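Chapter 4
Sorting and Grouping: How We Put Things into Classes

Start with a shop. Any shop. Tins with tins, soap with soap, fruit by the door. You walk in and know where to go. Somebody decided all that, and decided it long before you came in for milk.

This chapter is on classifying. What a class is, what makes a good one, what to do with the awkward leftovers. You will need Chapter 3 (properties and values) fresh in your mind. If it isn't, go back now, ten minutes, the summary box will do. 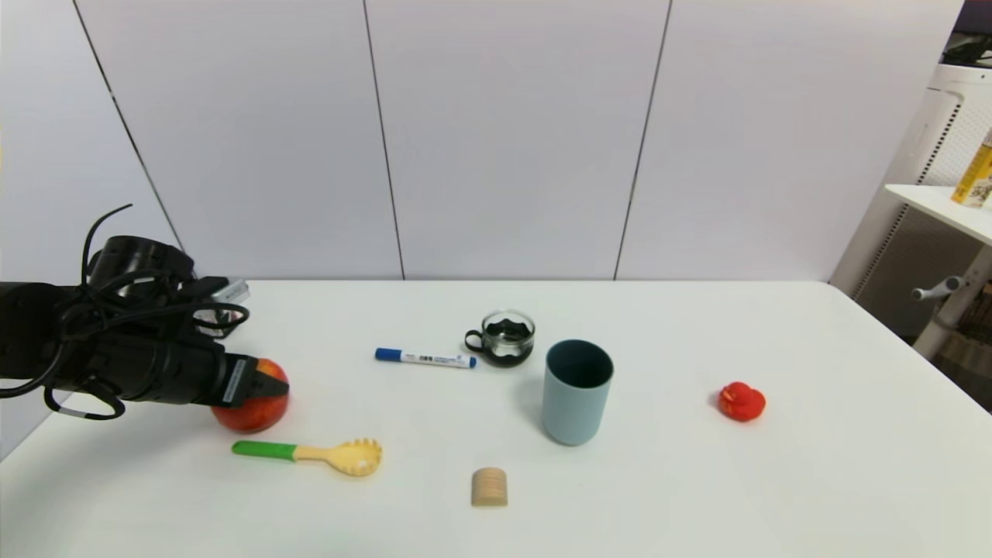 Department of Information and Library Studies, Walton College

Key words for this chapter: class, property, rule, overlap, remainder, scheme. Learn them as you go. The glossary at the back has all of them exept remainder, which is dealt with in 4.3.

4.1 What is a class?

A class is a group of things that share at least one property we care about. The last bit matters. Everything shares something with everything else. An apple and a fire engine can both be red. Fine, but no greengrocer cares.

So: purpose first, then property, then class. Students do it backwards every year. They spot a likeness, make a heading, and then wonder what the heading is for.

Take the Mensah collection, which we come back to in Chapter 7. A family shop closed and 729 items of stock and paperwork went to the town library. Receipts, string, ledgers, scales, sweet jars. First attempt at a scheme: by material. Paper here, glass there, metal over there. Tidy to look at. Useless to the people who came in asking what the shop sold in September, because the price cards were in one room and the jars they belonged to in another.

Second attempt: by use. Selling, storing, recording, cleaning. Much better. Still trouble with the string, see 4.3.

4.2 Rules for a working scheme

Section by Sena Eshun and Carolina Abreu

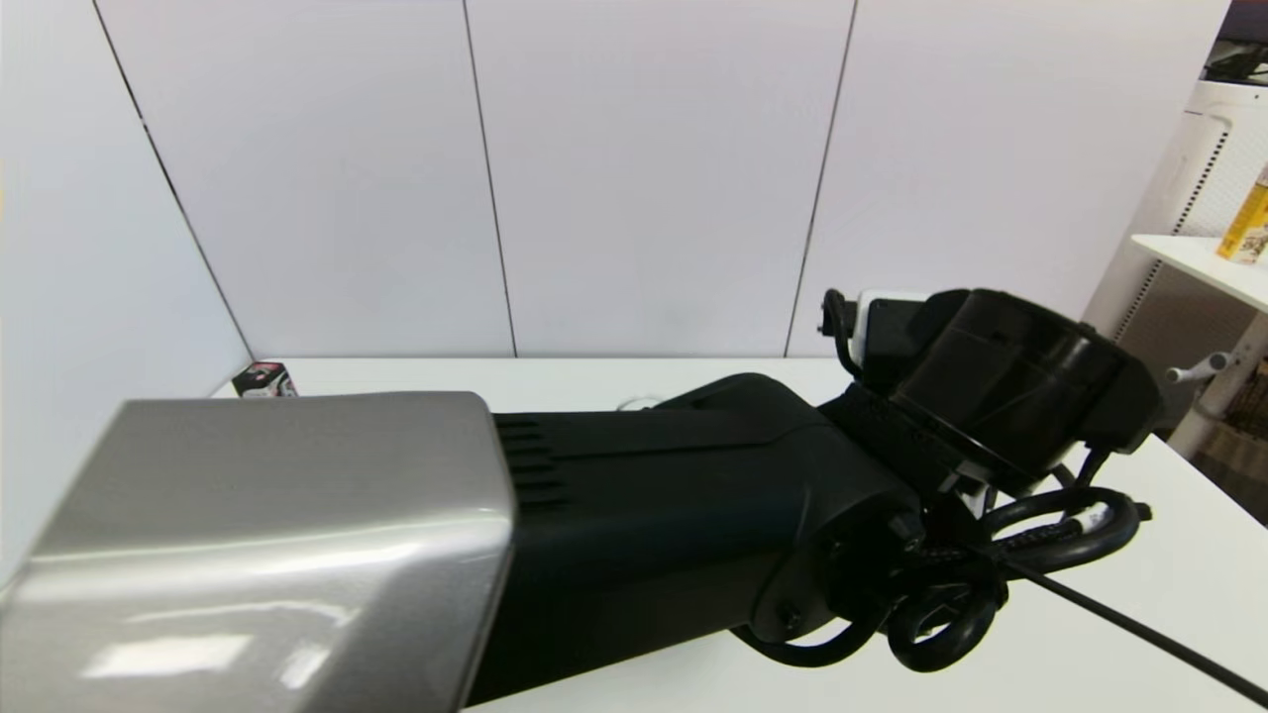

Words: Sena Eshun. Checked by Carolina Abreu.

Keep the number of classes small. Twelve is plenty for a first try. With 100 classes for a cupboard you have made a list, and a bad one.

One rule at each level. Don't divide by colour and size at the same time, or you get "red things" next to "large things" and a large red thing with two homes. That is overlap. Sometimes you can live with it (a library can put two cards in the drawer for one book) but choose it, don't fall in to it.

Write the rule down. A rule in your head changes by Thursday.

4.3 The remainder

Whatever won't go anywhere. Every scheme has some. The usual fix is a class called Other or General, and the usual result is that it swells until half the collection is sitting in there. A remainder is a message about the scheme. Read it before you hide it.

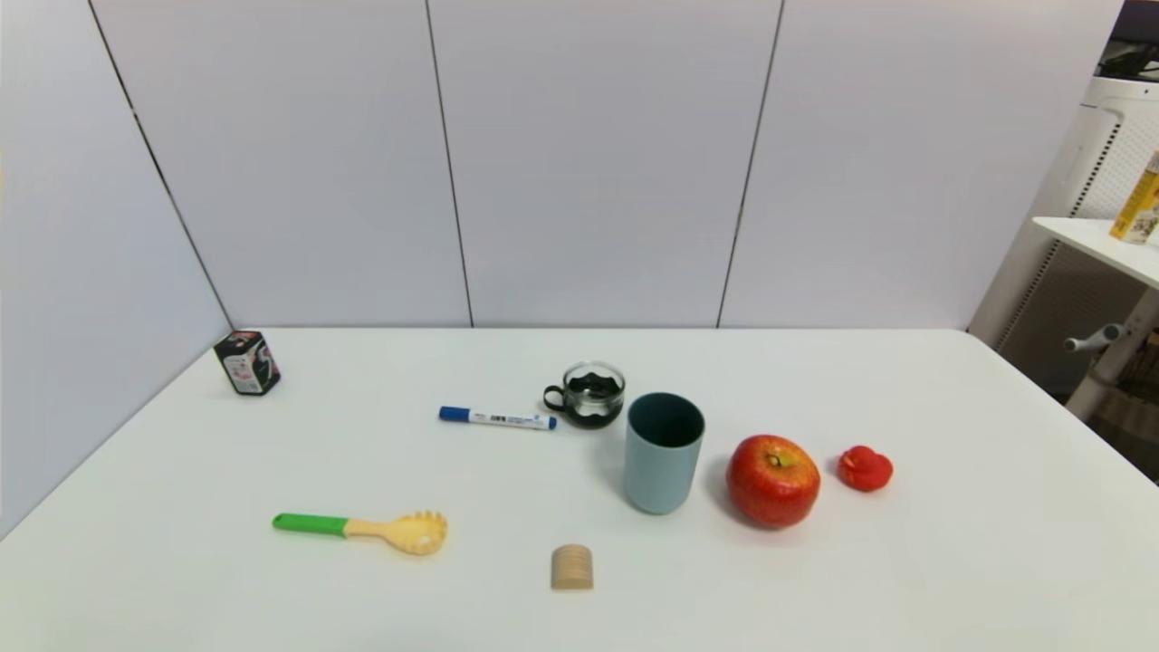 Schemes fall down most often on mixed collections, where nothing was gathered with a plan. Grouping by subject gets you nowhere much. Grouping by use does better. A whiteboard marker goes under writing, quick enough. A small black box with a white printed label is slower: do you class the box, or what the label says is inside? Both answers are used in real stores. Pick one and stick to it for the whole collection, boxes, tins, envelopes, the lot.

Before you read on

Empty one drawer at home. Choose 10 things from it. Sort them twice, with a different purpose each time, and write down both rules. Keep the notes, you will need them for the exercise at the end of 4.5.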